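首页 > 养宠笔记 > 兔子 > 兔子第一次单独在家过夜怎么准备

兔子第一次单独在家过夜，我是这么准备的

六月份我要去Estbridge参加表妹的婚礼，来回得在外面住一晚。家里这只兔子叫芝麻，五岁，胆子小，装进航空箱坐车能把自己吓得一整天不吃东西，所以我压根没考虑带它走。寄养也试过一回，接回来以后便便小了一圈，心疼死我了！

最后的方案是：兔子留在家里，请邻居Ayten Coşkun晚上和第二天早上各来一趟。下面把整个准备过程写出来，给同样纠结的朋友参考。先说好，我说的是有人上门的一晚，完全没人管的话兔子不行，它们十几个小时不吃就可能肠胃停滞，真的会出大事。

第一步：提前一周试跑

别等到出门那天才让兔子第一次见到照顾它的人。我让Ayten提前来了三次，第一次就坐在地上喝茶，理都不理它（这招特别管用，兔子自己会凑过来闻你的袜子）。第二次她喂了点香菜，第三次完全由她来添草换水，我躲在厨房偷看。

要是你家兔子见到生人就跺脚，那就多来几次，每次时间短一点，不用急着摸。芝麻到现在也不让Ayten摸头，但是肯当着她的面吃草，这就够了。

第二步：草和水都要翻倍

提摩西草我放了两个草架，再在厕所边上堆一大把。兔子喜欢边吃边拉，草放得离厕所近，它吃得也多。

水我用的是一个陶瓷碗加一个滚珠水壶。碗可能会被它掀翻，水壶可能会卡珠子，两样一起坏的概率就小多了。出门前记得用手指顶一顶滚珠，看出不出水。我有一次偷懒没顶，结果……算了不说了。

兔粮不要一次倒一大碗！它会全吃光，然后不吃草。我是按顿称好，用小纸包分开，上面写“周六晚”“周日早”，Ayten拆开倒进去就行。蔬菜也一样，洗好晾干放冰箱，到时候现拿，别提前摆在外面，天热容易坏。

第三步：活动范围缩小

平时芝麻是满客厅跑的，但没人在的时候我还是用围栏圈一块地方。里面放它的垫子、纸箱躲避屋、厕所和两样啃咬玩具。东西尽量用旧的，有它自己味道的那种，千万别为了这一晚特地买一堆新的，兔子对新东西的态度你们懂的。

围栏高度也要注意。我家第一套围栏只有57厘米高，平时看它懒洋洋的觉得够了，某天早上起来发现它蹲在沙发上看我。后来加高了一层才放心。

第四步：温度和声音

兔子怕热比怕冷厉害得多。六月的下午我家西晒严重，所以空调全程开着，出风口不对着围栏，再在角落放一块瓷砖给它趴。冰瓶也可以准备一个，外面包条毛巾，让Ayten晚上来的时候换。

声音方面，我留了收音机，音量很小。有朋友说没必要，但芝麻平时就习惯家里有人说话，太安静的时候走廊里一点动静都能让它竖起耳朵老半天。

第五步：收拾围栏外面

围栏再结实我也当它会越狱。电线全部收到高处，收不起来的套管子。盆栽搬走，特别是百合和绿萝。卫生间和卧室的门要关严，拉一下确认锁舌弹进去了，光是虚掩着，兔子用鼻子一拱就开。

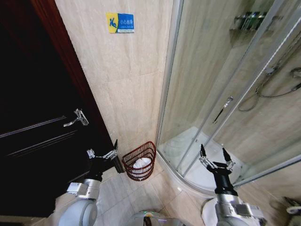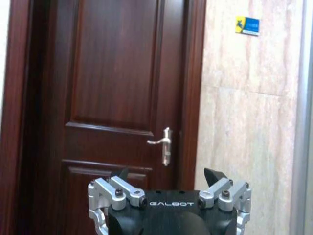

第六步：写一张给照顾人的纸条

微信消息容易被刷上去，我还是写纸贴在冰箱上。内容大概是这些：

- 进门先看兔子精神怎么样，有没有过来迎你或者至少抬头
- 看厕所里有没有新的便便，大小是不是均匀
- 添草，换水，倒对应的那包兔粮
- 蔬菜放下去，看它吃第一口再走
- 走之前拍张照片发我

便便那一条最重要。如果晚上来发现没有便便，草也没动，给什么零食都不理，那就别等第二天，马上联系我和医院。我把常去的诊所电话、地址、急诊押金都写清楚了，还提前跟诊所的Florencia Aravena医生打过招呼，说周末可能会有人替我带兔子来。押金690块也先转给了Ayten，没用上再还我就是，省得到时候慌。

另外一定要确认那家诊所晚上真的看兔子！很多地方写着24小时，去了才说值班的只看猫狗。电话里直接问：“今晚值班的医生看不看兔？”

第七步：出门那一刻

我的经验是别搞隆重的告别。照常喂一顿，照常收拾厕所，拿包走人。我妈第一次替我关门的时候蹲下来跟芝麻说了好一会儿话，芝麻没什么反应，我妈倒是眼圈红了。

出门以后忍住不要老看监控。我那天晚上在酒席上至少看了19次，每次都是同一个毛团趴在同一块瓷砖上，旁边的人以为我在跟谁吵架。

回家以后

到家先别抱它，放下包，洗手，数落自己两句也行，然后跟平时一样去看草和便便。芝麻那天背对着我坐了最多五分钟，给了片苹果就转过来了。之后两天留意一下食量，如果草吃得明显少了，便便变小或者连成串，就该去看看医生。

有人问两只兔子是不是就不用请人上门了。还是要请的，有伴确实没那么紧张，可是水碗翻了它们俩一样没水喝。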